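FOR IMMEDIATE RELEASE

Grolcombe Gets a Donut Counter, After Some Debate

GROLCOMBE — Orer, the bakery that has spent six years telling customers it does not make donuts, will start selling donuts in March. The counter opens at 5 a.m. at the Dinu Street shop, an hour chosen by people who will not be working it.

The change follows a customer survey with 354 replies. Of those, 222 asked for donuts. Five asked for quieter music, and that matter is under review.
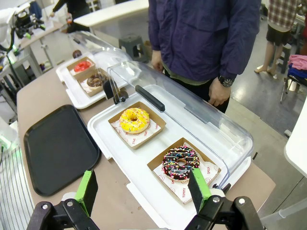
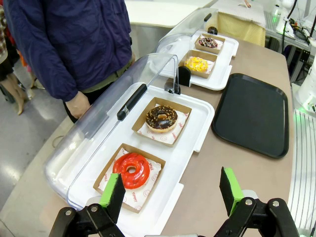
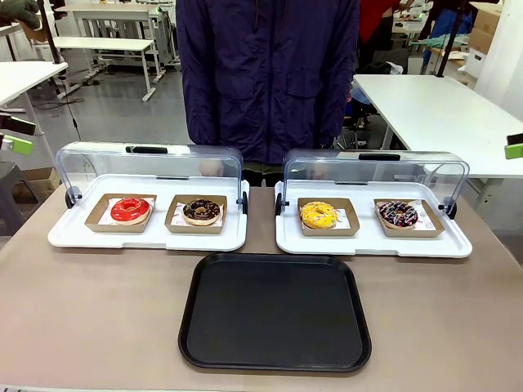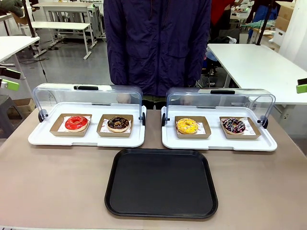
Photos: Orer / press use permitted with credit

Dough will be mixed overnight at Brodel, the company's bakehouse across the river, and driven over before opening. Bread, rolls and the much-discussed rye stay on the menu at current prices. The sign reading "No Donuts, Please Don't Ask" will be retired and may be auctioned, should anyone want it.

Press inquiries: the Orer office in Grolcombe, weekday mornings. Samples go to reporters who ask nicely.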